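Does slime really clean your keyboard? And other things people say about goo

You have probably heard a lot of claims about slime. It calms you down. It picks up dust. It is "not a solid and not a liquid". Some of these are true, some are half true, and some were made up by people who want to sell you a tub of it. Let's be fussy and check.

Claim 1: Slime is neither a solid nor a liquid

Hmm. It sounds clever, but it is a bit lazy. Slime flows, very slowly, and takes the shape of whatever you put it in. Those are things liquids do. It also snaps if you yank it, and that looks more like a solid. Scientists call stuff like this a non-Newtonian fluid. "Fluid" means it flows. "Non-Newtonian" means that how runny it is depends on how hard you push or pull it.

Try it for yourself. Pull a lump apart slowly and it stretches into a long string. Pull it fast and it breaks. Same slime, same hands, different speed.

Claim 2: It's a chemical, so it must be dangerous

Water is a chemical too, so that word doesn't tell us much. What matters is which chemical, how much of it, and where it ends up. Glue slime is made of very long, thin molecules called polymers. Think of a bowl of cooked spaghetti. On its own the spaghetti slides about. Add an activator and it ties the strands together here and there, and now the whole lot moves as one stretchy lump.

Some activators can make skin sore, especially if you use too much. Ask an adult before you mix anything, wash your hands afterwards, and never eat it – even if it smells of strawberries. The smell is only a smell.

Claim 3: Slime cleans things

Partly true. Sticky stuff picks up crumbs and fluff. But where does the dirt go? Into the slime! Press the same lump on something else and you may well be moving the muck around. And if your slime is too runny, it will leave bits of itself behind in every gap. Be suspicious of any advert where the keyboard looks spotless after one squish.

Claim 4: Homemade slime lasts for ever

No. It dries out when the water in it escapes into the air, and it can go mouldy. A lid slows down the drying. It does nothing about the germs from your fingers that are already inside. If it looks odd or smells odd, put it in the bin and not down the sink, where it can block the pipe.

Claim 5: Cornflour goo is the same thing

It isn't. Cornflour and water goes hard when you hit it and runny when you leave it alone, but there are no long tied-up strands. It is just lots of tiny grains jamming together. Two kinds of goo, two different reasons. Anyone who says they work the same way hasn't looked closely enough.

Words: Peninah Kirui

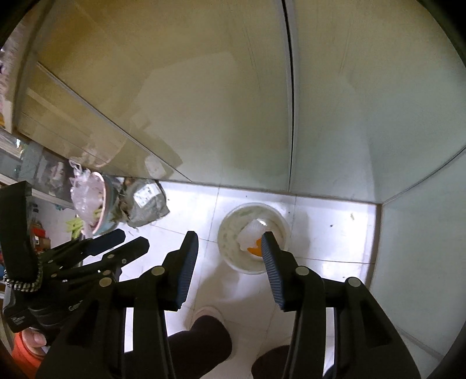 A white plastic tub with pale smears on the inside.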